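Chapter 5
Showing the Task: Demonstration by Hand and by Remote Control

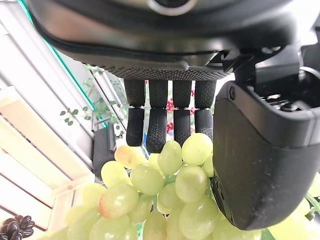 The preceding chapters treated the movement of a robot as something to be worked out in advance: a path is planned, a grip is chosen, and the machine is instructed to carry them out. This approach serves well where the parts are rigid and their sizes are known. It serves poorly where each object differs from the last, where the surface gives under pressure, and where the person who knows the work best cannot easily put that knowledge into numbers. Soft fruit is the standard case, and it will be used throughout this chapter.

A skilled packer asked how firmly to hold a bunch of grapes will usually answer by picking one up. Demonstration takes that answer seriously. The task is performed by a person, the performance is recorded in a form the robot can use, and a control policy is then fitted to the record. The quality of the result depends heavily on how the showing was done, and it is this stage with which the present chapter is concerned.

5.1 Two ways of showing

In demonstration by hand, also called kinaesthetic teaching, the operator takes hold of the arm and moves it through the task while the joints are left free to follow. The joint angles are logged directly, so no conversion is needed between the operator's body and that of the robot. The method is simple to learn and suits reaching, placing and wiping. It is less suitable for hands with several fingers. An operator has only two hands, and cannot guide a wrist and shape four fingers and a thumb at the same moment without disturbing one or the other. The operator's own arms may also block the view of any camera that is recording the work.

In demonstration by remote control, or teleoperation, the operator stands apart from the robot and drives it through a glove, a hand-held controller or a second, smaller arm. The view remains clear, and all the fingers may be moved together. Against this must be set the loss of touch. Unless force is returned to the operator by some other means, contact has to be judged by eye, and beginners commonly close the hand too far. There is also the matter of mapping. A human thumb and a mechanical thumb seldom share the same length or range, and a posture that is comfortable in the glove may be a poor one at the fruit.

Neither method is to be preferred in all cases. Many laboratories use the first for the approach of the arm and the second for the closing of the hand, and join the two records afterwards.

5.2 The Clundwood exercises

The practical work in this chapter follows the exercises developed for the Clundwood teaching laboratory and later adopted at Celard. Students work in pairs, one operating and one keeping the log. Each pair completes 20 demonstrations of a single lift by remote control, with a rest of 15 minutes at the midpoint. Operator fatigue is a real source of error, and its effects are examined in Section 5.4.

Failed attempts are to be kept and marked as such. A record that contains only clean lifts gives no guidance on what should happen when a stem catches or a grape slips from under a fingertip. The Kikum data set, which is used in the second half of the chapter, holds about 40 recoveries of this kind, and readers should study them before attempting the exercises.

5.3 What must be recorded

At the least, a demonstration should preserve the position of every joint, the commands sent by the operator, and the images from the wrist camera, all marked against a common clock. The commands and the positions are not the same thing. When a finger meets resistance, it stops short of the place to which it was sent, and the difference between the two is often the only evidence of how hard it was pressing.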